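Print this message | E-mail this message
List home | Threads | Authors | Search | Next in thread

Tesbridge Ward Families list
Subject: Re: scripture journals for the kids
Date: 2019-04-01

Hildegard Grube wrote:
> We tried keeping a family scripture journal last year and it fizzled
> by the second week. Has anyone kept one going with little kids? Mine
> are 5 and 12 and they don't want to do the same thing at all.

Hildegard, yes! Please try again, it's worth it. We started ours in July with a plain notebook and we've now filled 43 pages, some of them with nothing but a crayon drawing of Noah's ark (there are a LOT of arks).

What helped us was letting each kid have a different job. My youngest picks one picture to draw from whatever we read that night. My oldest writes down one question – any question, even a grumpy one – and we leave a blank space under it. Sometimes the answer goes in weeks later in another color, and those are my favorite pages by far. One of them asks why Jonah didn't just get off the boat, and three of us have written under it so far.
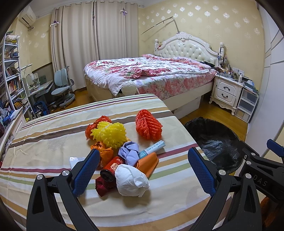
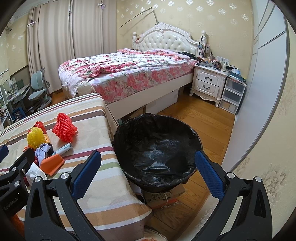
We read right after supper, before anybody scatters. Five minutes is plenty on a school night. If we miss a day we write the date and keep going, and I don't go back to catch up anymore. Catching up is what sank us the first time, too!

For a child who can't write yet, have her tell you a sentence and copy it down exactly as she says it. I love reading those back. "Ruth stayed because she liked her" is about as good a lesson on Ruth as I've heard.

My sister's family in Breltitz does a version where each person underlines a verse in their own color and signs the margin. They mailed theirs to my mother for her birthday and she read the whole thing in one afternoon, then called every grandchild.

I have a page of starter questions for Genesis and Ruth typed up and will gladly send it to anyone who wants it. Luke is next, as soon as my oldest gives me back the laptop.

Marcy

Previous message | Next message | Reply to list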